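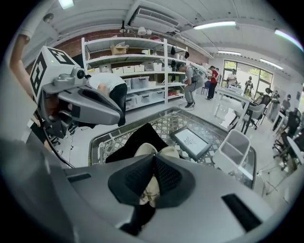
A crumpled beige cloth, tucked between black padding.

The Rag Drawer Comes Back

5/25/19
3 min read

My grandmother bought paper towels once a year, for company. Everything else was wiped with rags, cut from shirts and sheets that had given up. In Marulanda, where she lived, most kitchens had a drawer for them.

The drawer is returning. Prundier, a small shop in Ikier, started selling bundles of used cotton in April. A bundle weighs 2 pounds and holds old bedding cut into squares. The shop sold 159 of them in the first month and has ordered 400 more.

Old cotton works well because it has been washed so many times. New cloth often has a finish on it that pushes water around - a few hot washes will take that off. Flannel is good for dusting. Terry is better for spills. Polyester is not much use for either.

Keep floor rags apart from kitchen rags, and hang both to dry before they go in the hamper. Rags used with linseed oil should be laid flat outdoors until they are stiff, as they can catch fire in a pile.

We use cookies to improve your visit. Accept | Settings

Related
Trandov's last soap works
Line drying in a wet spring
1000 buttons in a jar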